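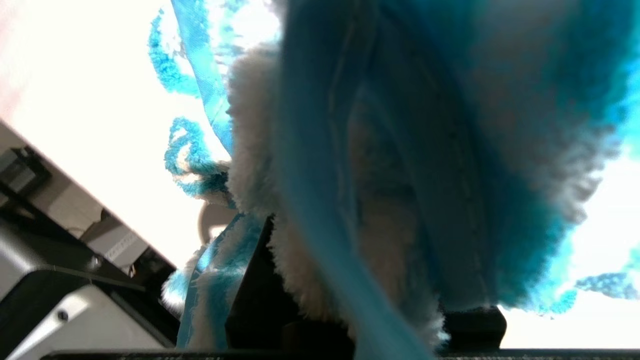
**Is the Vurnex pedal set worth buying if you only race from your desk in the evenings?**

Get it if you already own a wheel you like and your lap times bounce all over the place. If you're still learning which way the track goes, hold on to your money for a while.

I've had mine since May, bolted to a plank under the desk, and I've put 378 laps on it at the same two circuits so I'd have something fair to compare. My old pedals came in the box with a starter wheel and I loved them dearly, but the brake was a spring and a bit of hope. You pushed, it went down, and how much the car slowed was a matter of mood. The Vurnex brake reads how hard you press, and the first evening with it was frankly humbling. I locked up into the first corner lap after lap (and then, to prove it was no accident, into the second one too).

By the end of the week, though, something had clicked in my leg. I started braking at the same board every time and could ease off as the car turned in, and my laps settled down nicely. My best time hardly moved. My bad laps got a lot less bad, and in a 10-lap race that gained me more places than raw speed ever did.

Setup took me one long evening. The pedals bolt on easily, but the Kekari software that runs them is a muddle, with the brake curve hidden two menus down from where any sane person would look. Once you find it, set the curve a touch softer than the default and save it under a name you'll remember. Mine forgot everything after an update and I had to start over, grumbling the whole way.

My friend Florencio Montes, who is a good deal quicker than I am, came over to try them against his Bravo set. He liked my brake better and my throttle less. I have to agree with him on the throttle — it's light at the top and you can wander onto it by mistake, especially in socks. I race in thin shoes now and it bothers me less.

A word about your chair, too. These pedals push back! If you sit on anything with wheels, you'll roll backward across the room at every hairpin. I ended up running a strap from the chair to the plank, and it holds fine.

I paid $216 at the sim shop in Pratstead, with the rubber stops for the brake included. You get a soft one and a firm one, and I'd start on the soft one and stay there for a good while before you get brave.

**Score:** 4 out of 5. I took the point off for the software, and I'd give it back tomorrow if they'd move that one menu.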